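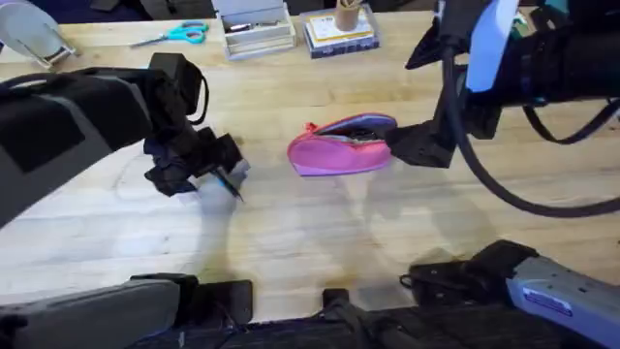
4/15/22, bench 2, pencil case task

Carried on with the two-arm pencil case work. Right gripper braces the pouch at its right end, left gripper handles the pen. Same pink pouch as before, same table layout along the back (scissors, white box, cup on the stack). Yen-ting wants the back row left alone until the comparison is finished, so please don't tidy it.

Question for this round: does training on the short clips Niamh cut help with the last few centimetres, when the pen tip is near the zipper opening? The old policy (Clonau) was trained on 804 full demonstrations. The new one (Jenmont) has the same 804 plus 113 short ones that start with the pen already gripped, 917 in all. Everything else kept the same, including the seed.

28 trials each, alternating between the two so any drift in the arms hits both.

Clonau: 15 out of 28
Jenmont: 21 out of 28

I scored a trial as good if the pen ended up fully inside and the pouch was still on its side. Two of the Jenmont ones were marginal, with the clip caught on the zip. I-hsuan watched the recordings and would fail one of them. Left it in for now and marked it in the sheet.

Failures are different in kind. Clonau mostly pushes the pen into the rim and keeps pushing. Jenmont backs off and tries again, but the right gripper sometimes presses too hard on the end of the pouch and the opening closes up. Lowering the force limit on the right arm might be enough. Haven't tried it.

Left wrist was reading slightly off at start-up. Re-zeroed before trial 1 and checked again at the halfway point, fine both times. Gearóid says the Nulthorpe arm did the same last June and it was the connector.

28 is too few to say much. Siu-fong suggested running the simulated version for 1,000 episodes, but the cloth model is poor around the zip and I don't trust it for this.

Next:
lower right arm force limit, repeat Jenmont only
try the lining-side approach angle from Fu's notes
ask Niamh for more short clips with the opening half shut
reseat left wrist connector

Recordings are in the shared folder under pouch_b.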